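Every family place in our town now wants to be everything at once. Zodell opened last July with climbing walls, a laser room, a café, a party floor and a shop, and the booking page promises "something for each guest". I have taken my children there 20 times, maybe more, and I would like to argue for less.

My complaint is about time. When you buy a party at Zodell, the two hours are cut into pieces by the staff. There is a piece for climbing, a piece for the laser room, then pizza, then the cake, then a photograph near the exit. The children have just invented a good game and a young man with a whistle tells them it is finished. 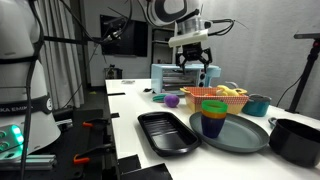
I do not blame the young man. He has another group behind the door, and the group behind has paid also. The building is large and the rent must be large too, so every room has to be sold again each half hour. But a birthday is one of the few days when a child could expect to be left in peace.

Compare it with Quintana, on the old market street. Quintana has one hall, a soft floor, some mats and a corner for small children. You rent the hall for the full afternoon. You bring your own food, and you clean the tables before you leave. My daughter had her party there and the children played the same chasing game from the beginning to the end. I could not understand the rules.

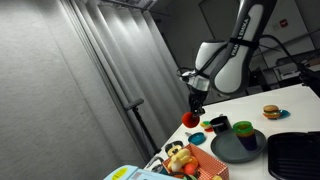 **Ilero Parents' Club – Play and Leisure Group**

Some parents in our club tell me that Quintana is boring for children over nine. I accept this partly. A boy of eleven wants to climb something high and show his friends that he did it, and for him a big centre is a good choice. What I do not accept is that the big centre must also decide his timetable.

Then there is the price. Our last invoice had a line for socks, a line for a locker and a line for "atmosphere". I asked what the atmosphere was and the lady at the desk was very polite, but she did not know either. I would prefer to pay one higher sum and be told it on the first day.

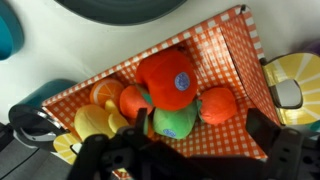 *Toy fruit in a checked box*

Pinance, the third place, is now asking parents what it should build in its new wing. I have written to them and my answer was short: chairs with backs, a window, and a big piece of floor with no theme. A room without a theme can be a ship in the morning and a hospital after lunch.
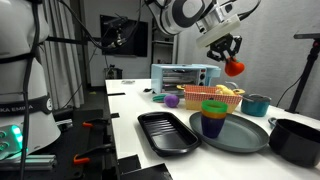
I know that an empty floor is difficult to advertise. It does not look like much on a poster, and a parent who is choosing between three places at eleven in the evening will probably click on the lasers. I have clicked on them myself. Still, I hope Pinance will keep at least one room where no one blows a whistle, and I will book it for my son's birthday if they do.

Heloísa Brito
3 July 2020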